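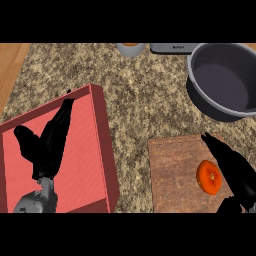

# Collecting Two-Arm Kitchen Demonstrations in Simulation

Final project report
Submitted by Aqeel Gilani
2021-08-09

## Abstract

This report describes the collection of a set of demonstrations for a learning system that controls two robot arms in a simulated kitchen. The demonstrations were recorded by teleoperation in a simulator called Cistum, using a control interface called Allo. A total of 583 attempts were recorded, of which 400 were accepted into the final set. The report covers the design of the tasks, the recording procedure, the rules used to accept or reject an attempt, and the problems met during the work. Training of the policy itself was carried out under a separate project and is discussed only where it affected the collection.

## 1. Background

A policy trained by imitation can only be as good as the examples it is given. In earlier coursework the author trained a single-arm policy on demonstrations supplied with the assignment and found that it failed whenever an object was placed outside a narrow region of the counter. Inspection of the data showed that nearly every demonstration began from the same layout. The present project was proposed in April as a response to that finding, with the aim of producing a smaller but more varied set for two arms.

Two arms were chosen because many kitchen tasks require one hand to hold or steady an object while the other acts on it. They also raise a problem that does not occur with one arm: the order in which the arms move is often a matter of habit, and a set recorded without rules will contain many different habits for the same task.

Simulation was preferred for reasons of cost and safety. It also allows the starting layout to be reset exactly, so that a failed attempt can be repeated from the same conditions.

## 2. Environment

The work area is a granite countertop with a red tray on the left and a wooden cutting board on the right. A large pot stands behind the board. Food items are placed on the board at the start of most tasks, and further items at the back of the counter act as distractors. The policy receives the view from a camera above the counter, together with the joint positions of both arms.

The arrangement is deliberately split. The left arm starts over the tray and the right arm starts beside the board, with clear counter between them. Transfers from one side to the other therefore require either a long reach or a handover, and both were wanted in the data.

The view used for recording has a black band along the top and another along the bottom. The bands come from fitting a wide view into the square input expected by the training code. An early version of the export script cropped the sides instead, which removed most of the right arm from many recordings. Those recordings were made during testing and are not included in the totals given in this report.

Both grippers are rendered in flat black. Against the granite they are easy to distinguish, but where a finger crosses the dark inside of the pot the outline is difficult to follow. The lighting was raised slightly in the later sessions to reduce this effect. No change was made to the gripper model, as it is shared with other projects on the Vollard server.

## 3. Tasks

The set contains 5 tasks:

1. Move a slice of food from the board to the tray with the right arm.
2. Move a slice from the board to the pot with the right arm.
3. Pass a slice from the right arm to the left arm, which places it in the tray.
4. Steady the board with the left arm while the right arm picks up a slice.
5. Move a slice from the tray to the board using either arm.

Each task was written as a single sentence, and the sentence was stored with every recording. The wording was not varied. Varied instructions would have been useful for later work, but they were outside the scope agreed with the department.

The starting positions of the food, the tray and the board were drawn at random within set limits before each attempt. The angle of the tray was also changed. Layouts in which an object was out of reach of the arm that needed it were discarded before recording began.

## 4. Recording Procedure

The operator controlled both arms through Allo, which maps two handheld controllers to the two grippers. A foot pedal started and stopped the recording. All attempts were made by the author, after a practice period on tasks that do not appear in the set.

The following rules were adopted:

- Both grippers begin open and in their starting positions.
- An arm that has no part in the task remains still.
- In a handover, the receiving gripper closes fully before the giving gripper opens.
- The operator may correct a poor grasp once. After a second poor grasp the attempt is stopped.
- The recording ends after both arms have returned to the start.

The second rule was added after the first sessions. The author had a tendency to drift the unused arm toward the center of the counter, and a preliminary policy trained on those sessions copied the movement faithfully, sometimes knocking the slice off the board. The affected attempts were marked as rejected and the layouts were recorded again.

Sessions were kept short. Handovers are tiring to perform with controllers that give no sense of touch, and the quality of the grasps fell noticeably toward the end of long sessions – most clearly in Task 3.

## 5. Review and Acceptance

Every attempt was replayed at normal speed and judged by the author. An attempt was accepted if the task was completed, the rules in Section 4 were followed, and no object passed through another. The last condition was necessary because thin slices occasionally sank into the surface of the board when pressed from above.

| Outcome | Attempts |
|---|---|
| Recorded | 583 |
| Accepted | 400 |
| Rejected | 183 |

Rejected attempts were kept in a separate folder with a short note stating the reason. The most common reasons were a dropped slice and movement of the unused arm. Failed handovers made up most of the remainder. The notes were written by hand in free text, and a fixed list of codes would have made them easier to analyze.

The accepted set was converted to the Xenos format and checked by loading each file, comparing the number of images with the number of joint readings, and viewing the first and last image. Several files were found to have one reading more than the number of images. The fault was traced to the pedal, whose release was logged after the camera had stopped. The extra reading was removed from those files.

## 6. Discussion

The random layouts had the intended effect on the variety of the set, but they also made some tasks much harder than others. When the tray lay at a steep angle, its near wall blocked a straight approach and the left arm had to come in from above. The accepted data therefore leans toward gentler angles, although the layouts themselves did not. Anyone using the set should be aware of this.

Task 4 was less successful than planned. The simulated board is heavy enough that it seldom moves when a slice is lifted, so the steadying hand makes little difference to the outcome. A policy could ignore the left arm entirely and still complete the task. A lighter board was tested near the end of the project, but it slid at the slightest contact and the change was withdrawn.

The use of a single operator gave the recordings a consistent style. It also means that the set reflects one person's timing and grip preferences, including a strong preference for approaching slices from the right. The author considered mirroring the recordings to balance this, but the counter layout is not symmetrical and the mirrored views would have shown a kitchen that does not exist in the simulator.

## 7. Recommendations for Further Work

Future collection should include at least one additional operator, with the operator's identity stored in each file. The acceptance review should be carried out by a person other than the one who made the recording. Rejection reasons should be entered from a fixed list at the time of review.

It is also recommended that Task 4 be redesigned around an object that cannot be handled with one arm, such as a container with a tight lid. The Cistum object library did not contain a suitable model during the project period, and a request for one has been entered with the laboratory.

The accepted set, the rejected attempts and the review notes are stored together on the Vollard server. Access may be requested through the department office.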